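Mimulent Oval Pedestal Table, White
Item 249 in the Zúñiga Reception and Waiting Room Range
Supplied by Jellport Contract Furnishings

Overview
The Mimulent Oval is a small occasional table for reception areas, waiting rooms and shared offices. It has an oval top on thick pedestal legs and is finished in white throughout. The table may stand free in a room or be placed against a wall.

Specification
Top: oval, white, matte finish
Legs: pedestal, white, fixed to the top from below
Top thickness: 19 mm
Assembly: required; fittings and hex key included
Packed in: 2 cartons
Use: indoor only

Delivery and assembly
Orders are delivered to the ground floor of the customer's building. Delivery to upper floors is available on request and must be arranged when the order is placed. The top is packed separately from the legs. Customers should check both cartons on receipt and report any damage in writing before assembly begins.

The table should be assembled upside down on a clean blanket. All bolts are to be started by hand and tightened only when every leg is in position. Felt pads are supplied for hard floors.

Care
Wipe with a soft damp cloth and dry at once. Scouring powders and solvent cleaners will dull the finish and are not covered by the warranty. Vases and plant pots should stand on a mat or have a glazed base.

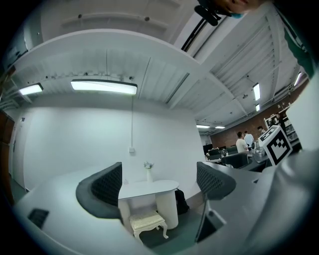

The Mimulent Oval is intended for rooms in which floor space is limited and a full-size table would obstruct the way through. Its open base leaves room for low seating to be stored underneath. A cream footstool with a quilted seat fits beneath the top, as shown, while a slim vase of pale flowers stands above. Stools, vases and desks are not included with this item.

Related items
Utus Footstool, cream
Utus Footstool, gray
Mimulent Round Pedestal Table, white
Zúñiga Curved Reception Desk, light gray

Ordering
The price is $446 per table, excluding delivery and sales tax. Schools and public offices may order on account. Replacement felt pads and fittings can be ordered separately by quoting the item number.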